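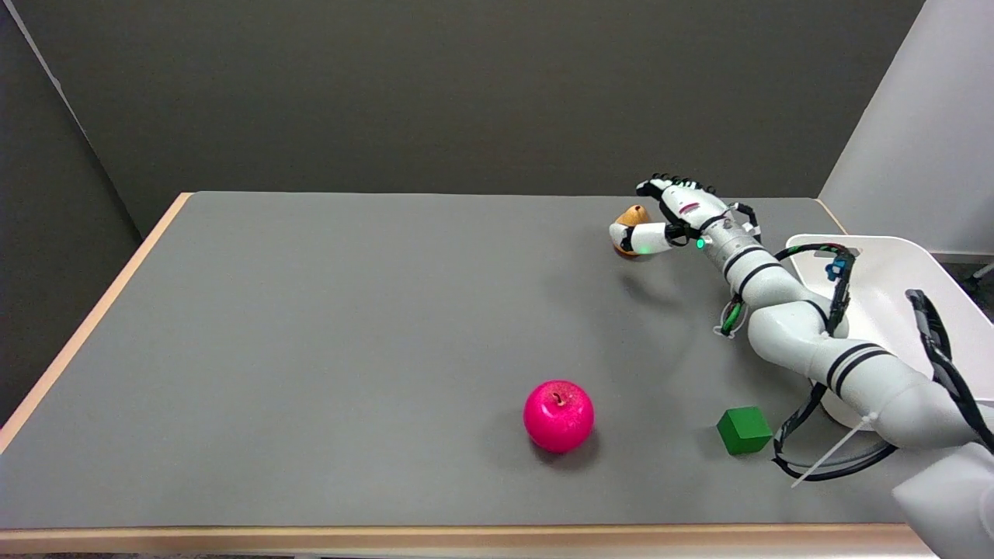 Figure 2. A small orange pear on a table with a gray top.

Chapter 2. Counting Deaths in a Small Population

In the first chapter we looked at births. Now we pass to deaths. The district of Ristgate had 913 deaths in one year, while Drirkemska had 800. From these two totals we cannot yet say where mortality is higher. We must know also how many people live in each district, and of which ages. A district with many persons under 30 will usually show a low crude death rate.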